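Operator practice for hand-held gripper recording 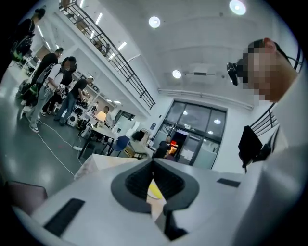 Hoi-yan Kuo objects that most guidance on the subject was written for fixed arms in fenced cells, and that a rule is of little use if it assumes the machine stays in one place while the people move.

Operator practice for hand-held gripper recording is the body of rules, written and customary, that governs how a person carries and uses an instrumented gripper to record manipulation tasks for later use in robot training. It covers preparation of the room, wearing of equipment, conduct toward other people present, handling of recordings, and care of the tool. It is distinct from the safety rules for powered industrial robots, although several terms are borrowed from them.

Scope and terms

The gripper is a tool held in the hand, with fingers at the working end and a camera fixed to the body. The operator is the person holding it. A bystander is any person in the recording area who is neither operating nor assisting. A take is one continuous recording, and a session is a set of takes made by one operator without a change of equipment. Head-worn cameras, where used, are treated as part of the operator's equipment and follow the same rules as the gripper.

Background

Early projects had no common practice. Operators were taught by whoever had used the tool last, and differences between sites appeared in the recordings as differences in speed, grip height and starting position. The Irthorpe notes, first circulated in December as a short checklist, were an attempt to bring these under control. They were revised in May 2021 under the editorship of Mei-kuen Kao and extended to shared rooms, which the checklist had left out. The Wonomholm group adopted the revised text with changes to the section on cables. Korno kept its own procedure, which differs mainly in the length of sessions.

Room preparation

The recording area is agreed before the first take and made known to everyone in the room. It need not be closed off. In open halls and rooms with an upper level, the area is taken to include any place from which a person can be identified in the recording, including balconies, doorways and reflections in glass.

Power cables that cross a walking route are taped, covered or rerouted. Power strips are placed against a wall or under a table. The Wonomholm version also forbids an operator to step backward over any cable during a take, whether or not it is covered. Bags and coats are kept off the floor inside the area.

Lighting is set at the start of a session and left alone. Table lamps count as part of the lighting. If a lamp is switched on or off, a new session is opened and the change is written in the log.

Operator equipment

Head straps are adjusted with the operator standing and checked again with the head bent forward, as most slipping occurs in the second position. Loose sleeves are rolled or fastened above the wrist. The Irthorpe notes permit long sleeves if they do not touch the fingers of the gripper at full opening.

A session lasts no longer than 60 minutes. Korno sets a shorter limit for tasks above shoulder height. The operator may end a session at any time and is not asked for a reason in the log.

Conduct during a take

The operator states aloud that a take is beginning and that it has ended. Assistants do not hand objects to the operator unless the task calls for it. A bystander who enters the area is not waved away with the gripper. The take is stopped, the person is informed, and recording resumes when the person has left or has agreed to remain.

Failed grasps are kept. A take is discarded only if the tool was dropped, a camera was blocked throughout, or consent was withdrawn. Under the revised notes no site may discard more than 7 takes in a session without a written remark. The rule was added after a review of 1,354 takes from the project known as Sin, where many failed attempts had been deleted and could not be recovered.

Privacy

Faces of bystanders are obscured before recordings leave the site. The operator's own face is treated in the same way when it is caught by a second device. Screens, badges and papers bearing names are covered in advance where possible. Sound is removed unless the task depends on it.

Maintenance

Finger surfaces are inspected at the start of each session and wiped between tasks involving food or liquids. Fingers are replaced after 300 takes or at the first visible tear. Camera mounts are checked for play by hand. A gripper that has been dropped is recalibrated before further use, even where no damage can be found.

Criticism

Kuo has argued that the consent rules are too weak for public rooms, where a person may pass through without hearing any announcement, and has proposed signs at each entrance. Kao's reply was that signs are already allowed and that making them compulsory would exclude smaller sites. The question was left open in the revised text. The ban on discarding failed grasps has met less resistance, though Korno applies it only to tasks recorded by trained operators.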